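Chapter 4
Surfaces and Friction

Before you start
You should already know how to draw a force arrow and how to read a newton meter.

In January the steps outside the public library in Onamton were closed for repair. The old stone had been worn smooth by more than 100 years of shoes, and people slipped on it in wet weather. Mohandas Poduval, the mason in charge, did not replace the stone. He cut shallow grooves into each tread, 13 to a step, and the steps were opened again.

Friction is the force that acts when one surface slides, or tries to slide, over another. It depends on two things: what the surfaces are made of, and how hard they are pressed together. A box weighing 300 newtons is harder to push across a carpet than across ice – the weight is the same, but the surfaces are not.

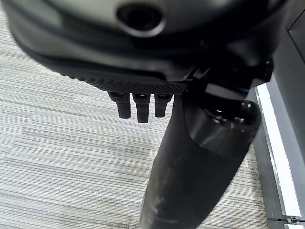 Texture is often the first thing a designer thinks about. Stair edges have ridges, and jar lids have ribs around the side. A manufactured part may be smooth in one place and patterned in another, like the black plastic housing with a strip of fine dots along its lower edge. In Section 4.1 you will compare smooth and patterned samples on a sloping board.

Key words: friction, surface, texture, contact force, newton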